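Section 6. Comparing two gripper finger sets on the wrist camera

With the arm homed and the wrist camera streaming (Section 5), you're ready for the part most people have been looking forward to. Fitting two sets of fingers one after the other and giving them the same job teaches you more about your set-up than any table of numbers, and it only takes an afternoon!

The steps use the Narar blunt fingers and the Dalisay soft-tip fingers. Any pair that fits the Memen wrist plate will do, as long as both sets go through exactly the same run.

6.1 Before you start

You will need:
Both finger sets, with their screws
The hex key from the lid of the Zaltar tool case
Four open plastic bins in different colours
A few lidded jars and small boxes
A plain, matt table covering

CAUTION: Press the stop button and wait for the wrist light to go out before you touch the fingers. The jaws can close under spring load even when the arm is still.

6.2 Fit the first set

1. Open the jaws fully from the Hand menu, then press stop.
2. Slide each finger on to its rail until it clicks. The angled tips face inwards.
3. Tighten the screws by hand, then a quarter turn with the key. Stop there. The threads are soft.
4. Release the stop button and choose Hand > Find limits. The jaws close and open twice.
5. Write down the closed reading. On our bench the Narar set gave 26 and the Dalisay set gave 19. Yours will differ, and that's fine, but the reading should come back the same each time you run Find limits.

NOTE: Worn fingers are welcome in a comparison. Scuffed pads often grip jar lids surprisingly well, and it would be a pity to throw out a good pair on looks alone. Do replace any finger with a crack near the screw holes.

6.3 Set the view

6. Move the arm to the Look pose. Both fingertips should show in the lower part of the live view, one on each side, with the bins between and beyond them.
7. If only one tip shows, loosen the camera collar, turn it slightly and tighten it again.
8. Lay out the bins in a row and put the jars and boxes behind and around them. Don't be too tidy. Objects that partly hide each other make for a much better test. 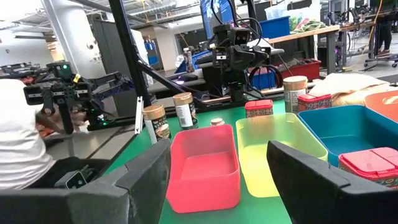
Figure 6-1. Wrist camera view with both fingertips showing, open bins in a row, jars towards the back.

9. Check that you can tell the bins apart by colour at a glance. Clear or slightly see-through walls pick up the colour of the table, so a green covering can trick the colour finder with a yellow-green bin. Run Camera > Colour check and raise the Split value until each bin gets its own outline.
10. Save the view as Look A. You'll come back to it for the second set.

CAUTION: Keep hands and sleeves outside the reach of every arm that is switched on, including the ones at neighbouring stations.

6.4 Run the comparison

11. Load the Rim and Lid routine. It picks up each bin by its rim, sets it down again, then tries each jar by the lid.
12. Set the speed to 337 and the grip force to Low. Leave both alone until the second set has been through as well.
13. Press Start and watch the tips, not the arm. You're looking for slipping, tilting and walls that bend inwards.
14. When the routine ends, save the log under the name of the finger set.
15. Press stop, fit the second set as in 6.2, go back to Look A and repeat from step 11.

NOTE: Put the objects back where they were between runs. The Ghost button lays the saved view over the live one, and lining everything up is oddly satisfying.

6.5 Reading the results

Open both logs side by side. The Slip line is the one to look at first. A short spike as the jaws close is normal; a long flat rise means the object was sliding the whole way up. Bienvenido Javier, who wrote the routine, suggests playing the video next to the Slip line at half speed, and it's well worth doing. You can see a rim start to roll a moment before the line moves.

If a log stops at 900 entries, the memory was full. Clear it and run that set again.

6.6 If something goes wrong

Fingers meet off-centre: one finger isn't fully on its rail. Go back to step 2.
Jar tips as it lifts: lower the approach height by one notch.
Bin is picked up twice: raise Split again (step 9).
Camera view shakes: check the collar first, then the cable clips.

Found a finger and object pairing that works beautifully? Send the log to Crisanto Salazar through the Share tab. Good ones go into the next set of routines.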